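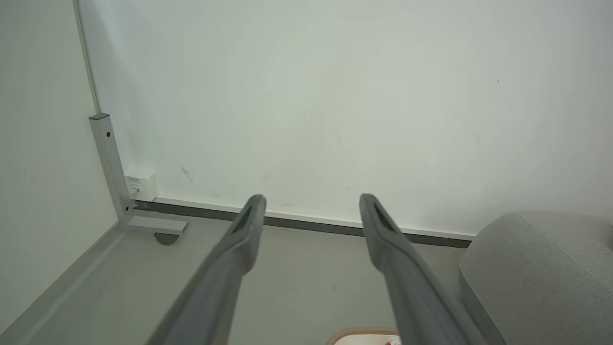 Kostgate handling trial

The Kostgate handling trial is a program of robot-assisted sorting and tidying at the Kostgate returns center in Endwood, where rented furniture and household goods are checked before going out again. It is run by the furniture rental firm Nic Giolla, which owns the center, with software supplied by Julta. The trial began in January with one two-fingered arm and has since been extended to the whole of the small-goods section. Company material describes it as a success. The basis for that description has been disputed by people who work there.

Background

Before the trial, small goods were handled by a section of 26 employees on two shifts. Items came back in mixed boxes, and a worker would take each one out, look it over, wipe it if necessary, and put it in a basket or tray for the next station. The job was considered light work by the standards of the building. It was often given to people returning from injury or nearing retirement, an arrangement that was never written down.

Nic Giolla gave two reasons for automating it: trouble filling the late shift, and complaints of wrist pain. The first is hard to weigh, as the late shift paid the same hourly rate as the day shift and ended after the last bus to Endwood. The union asked whether a higher late rate had been considered. The company's reply said only that all options had been reviewed.

Operation

The arm picks up one object at a time between two long fingers and sets it down in a container. A camera mounted near the fingers supplies the pictures from which the software decides where to grip. Soft, flat and tangled things are passed to a person. So is anything the system fails to grip after three attempts.

Much of the testing is done in mocked-up rooms, with ordinary furniture placed near the arm, on the theory that a machine trained among household objects will cope better with them. Whether this carries over to the sorting line has not been shown in any published result.

Effects on staff

No one was laid off at the start of the trial, a point the company repeats often. The section did shrink, however, as people who left were not replaced. Those who stayed were given the new title of "cell attendant." Attendants clear failed grips, refill the input boxes, and label pictures of objects the software did not recognize. The labeling was at first described as temporary.

Wojciech Domański, a former shift lead, kept his own tally during one month and recorded 1,388 interventions by attendants. The company did not accept the number, saying that it mixed real failures with routine refills. It has not released one of its own. Domański has also argued that the wrist complaints simply moved: attendants now spend much of a shift at a mouse and keyboard, and reaching into the cell to free a stuck item is awkward at any height.

Opinion in the section is not uniform. Some attendants prefer the new work, which involves less standing, and several have been given paid training in basic maintenance. Others object to the pace, which is set by the arm when it runs well and by a backlog when it does not. The light-duty placements have largely ended, and workers coming back from injury are now sent to packing.

Disputed results

An internal summary put throughput at over 200 items an hour. Jarlath Lynch, a labor researcher who obtained the summary, noted that the figure came from a 30-minute run using items chosen in advance. It also left out the time of the attendants, whose hours are charged to a different budget. Lynch wrote that a fair comparison would count every person needed to keep the arm going, including Julta's remote support staff, and that he had been unable to find one.

Julta has answered that early figures understate what the system will do once it has seen more objects. The same answer was given before the trial was extended.

Current status

The agreement covering the trial has been renewed once. Talks over the attendants' pay grade are unresolved; management classes the job as equal to the old one, while the union holds that labeling and fault clearing are technical work. A second arm has been delivered to the center but is not in regular use.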